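4.2 Fitting the Clamine shaft gasket

1. Close the supply valve and let the pressure fall to zero.
2. Clean the groove with a dry cloth. Do not use a metal scraper.
3. Put a thin film of grease on the gasket and press it in by hand.
4. Tighten the four bolts crosswise, in 2 passes.

Caution: do not use this gasket above 221 °C.
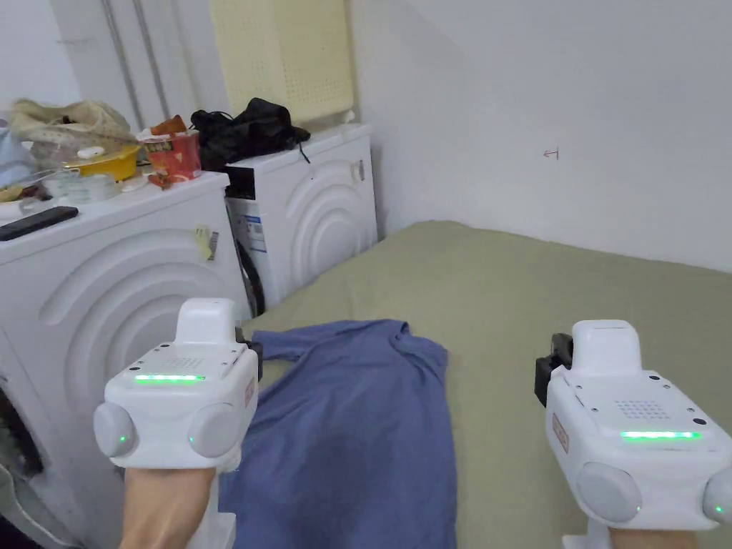

5. Open the valve slowly and check for leaks. After 58 hours of work, tighten the bolts once more.

Note: spare gaskets are ordered from Navarro, Jaltstead.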